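Minutes of the monthly meeting, Zultirel players' association
Saturday, 7 p.m., by voice channel

The meeting was opened a little late, as several members had trouble with the sound. The minutes of the last meeting were accepted without changes.

1. Season pass for Sterkcombe
The shop Matubbar has offered us download keys for the season pass. The price is lower if we order before the end of July. Members asked if the keys work in every region. The shop has not answered this yet. It was decided to wait for the answer and not to pay anything before.

2. Zorville server
The server now has 3,227 registered accounts. The limit in our present contract is 4,000. It was proposed to delete accounts which were never used. After some discussion this was accepted, with one month of warning by e-mail.

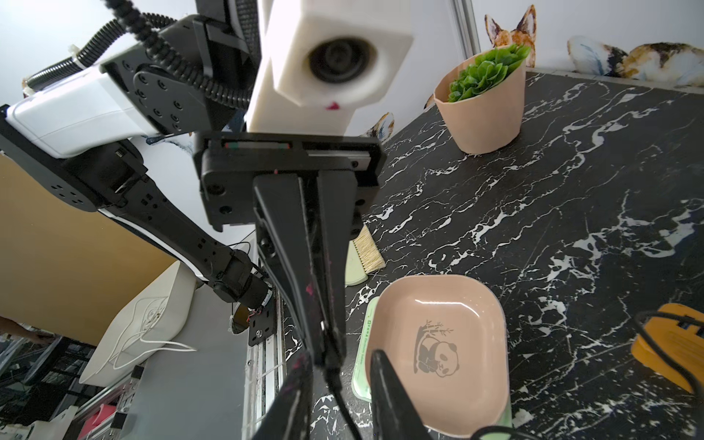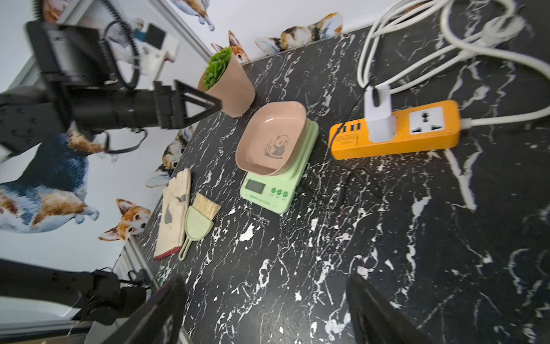
Page last changed: July, 9:40 p.m.

3. Co-op tournament
Teams will have three players, the same as last year. One member asked for teams of four, but the game mode does not allow it. The final will be played on the Zorville server. Matches that stop because of a lost connection are to be repeated from the last save point, if both teams agree. If they do not agree, the referee decides.

4. Other matters
The request for a second text channel in Spanish was approved. The question about mods was moved to the next meeting, because the person who asked it had already left.

The meeting was closed at 8:50 p.m. Corrections to these minutes can be sent to the secretary until the next meeting.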